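Small red pan with the long handle: hang it or drawer it?

Plorton_kettle
Posts: 174
Sorting the kitchen this October and stuck on one item. It's a shiny red pan with a rounded bowl and a long flat handle, hole in the end. No name on it that I can find. My other half wants it in the drawer with the lids. I say it goes on a hook.

pudia79
Hook. The hole is there for a reason and the finish will chip if it's banging about with lids.

zivberg_lane
Disagree. A hook over the hob gets greasy within a week. Drawer, with a tea towel between.

Plorton_kettle
Photo of it.
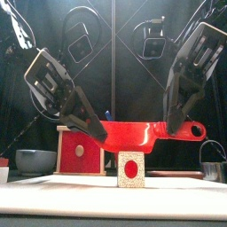
The red pan, with the little red box on the table.

bataineh_b
Posts: 2,775
With a handle that long you'd need a deep drawer. Mine is roughly the same shape and I gave up and hung it inside the larder door. Any use for the box with the knob?

Plorton_kettle
Bataineh, box is staying, it'll do for string and matches. Larder door might work. Would a stick-on hook hold?

zivberg_lane
Not for long. I've had 3 come down. Use a screw.

pudia79
Mine have been up for years. Wipe the door with vinegar first.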